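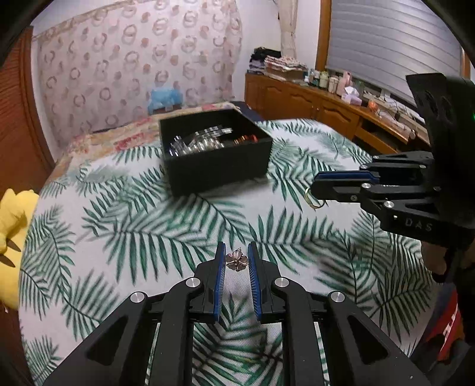

*Abb. 5: Kleines Schmuckteil in Blütenform, rosé- und silberfarben*

## 3.4 Schmuckteile im Ultraschallbad Fluvis reinigen

Das Verfahren eignet sich für Anhänger und Ohrschmuck aus Metall ohne geklebte Steine. Perlen, Opale, Emaille und dünne Vergoldungen gehören nicht in das Bad.

1. Netzstecker ziehen und Wanne bis zur unteren Markierung mit destilliertem Wasser füllen.
2. Reinigungskonzentrat Gallell zugeben, 5 ml je Füllung.
3. Deckel schließen, Gerät anschließen und Entgasung starten (Taste D). Dauer: 3 Minuten.
4. Teile einzeln in den Einsatzkorb legen. Sie dürfen sich nicht berühren.
5. Temperatur auf 34 °C einstellen und Programm »Fein« wählen.
6. Nach dem Signalton Korb entnehmen, Teile unter fließendem Wasser abspülen und mit einem fusselfreien Tuch trocknen.

**Hinweis:** Ohrstecker ohne Verschluss einlegen. Verschlüsse mit Kunststoffeinlage von Hand reinigen - das Konzentrat greift den Kunststoff an.

**Vorsicht:** Gerät nie ohne Flüssigkeit einschalten. Der Schwinger wird dabei innerhalb kurzer Zeit zerstört. Teile niemals direkt auf den Wannenboden legen.

### 3.4.1 Badwechsel

Das Bad ist bei sichtbarer Trübung zu wechseln, spätestens am Ende des Arbeitstages. Wanne nur über die Ecke mit dem Ausguss entleeren, Bedienfeld dabei nach oben halten. Rückstände mit einem weichen Tuch entfernen, keine Scheuermittel verwenden.

Nach 3.000 Zyklen erscheint die Anzeige »SRV«. Das Gerät bleibt betriebsbereit, der Schwinger ist jedoch durch den Lestmont-Kundendienst zu prüfen. Zum Rücksetzen der Anzeige siehe Abschnitt 6.2.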